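Letters to my aunt, and other slow things

11 July 2023

I have started writing letters again. Proper ones, I mean, on paper, with a stamp that costs more than I remember and a walk to the postbox at the bottom of our road. I hadn't planned to make a habit of it, but my aunt Mai moved to Gremedby in the spring and she has never got on with the telephone. She shouts into it as though it were a well. So I wrote to her the week she moved, mostly to ask whether the curtains fitted, and she wrote back by return of post with six sides about the curtains (they didn't) and the neighbours and a long complaint about the bread. Well, I had to answer that, didn't I?

My first letter was dreadful. I'd forgotten how to do it. I kept wanting to go back and move a sentence somewhere else, and I crossed out so much that the page looked like a railway map. My handwriting, which used to be quite decent, had turned into the sort of scrawl you leave for the milkman. My hand ached by the end of the first side! I was rather shocked by that. At school we wrote for hours, and I don't remember anybody complaining of anything except the essays.

By the fourth letter it had begun to come back. I write at the kitchen table after supper, with the wireless off and the back door open if it's warm enough, and I've stopped crossing things out. If a sentence comes out crooked it goes to Gremedby crooked. Mai says she prefers them that way and that my early ones read like letters from the bank.

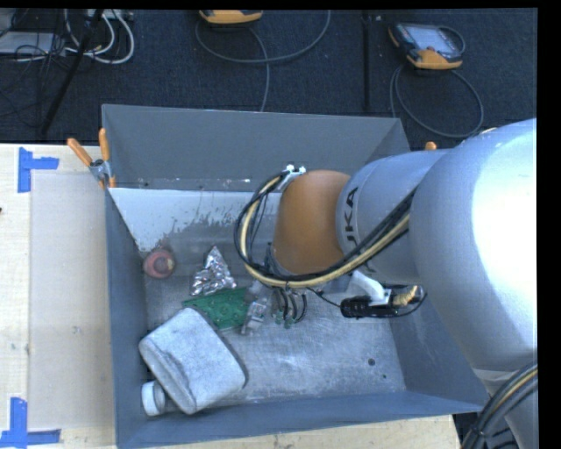 What surprises me is how much I find to say. On the phone we'd do the weather, her knee, my work, and then there would be that pause where each of us waits for the other to say goodbye first. In a letter I'll happily give her a whole page on the blackbird that has taken against our shed window, or what Gillespie Sutherland from the allotments said to me about my beans (he was right, they were planted far too close, but he might have mentioned it in April). None of it would survive a telephone call. It isn't news, quite. She asks after the blackbird every time now, and has views on what should be done about him.

Then there is the waiting, which I thought I would mind and don't. I post mine on the way to the bus and forget all about it, and then there's an envelope on the mat with her big sloping capitals on the front, and I save it until I've got my shoes off and the kettle on. I've been keeping hers in an old biscuit tin. My grandmother kept hers in a drawer, tied up with kitchen string, and when we cleared the house we counted 167 of them, nearly all from her sister in Clarnora and nearly all about hens. We sat on the bedroom floor reading bits out to each other until it got too dark to see, and didn't clear a single cupboard that day. I can still tell you the names of two of the hens.

I did buy myself a decent pen, I'll admit, and a pad of the thick cream paper from the little shop in Wurnar, where the lady let me try the nibs on the back of a paper bag. The pen leaks a bit. I have a blue finger as I write this.

Mai is coming to stay in August, so I suppose the letters will stop for a fortnight while she sits in my kitchen and tells me everything in person - though knowing her, she'll bring one with her and hand it over at the station. I owe her a reply from last week as it is. She wants to know how to get candle wax out of a tablecloth, and if any of you have a method that works, do please put it in the comments and I'll pass it on.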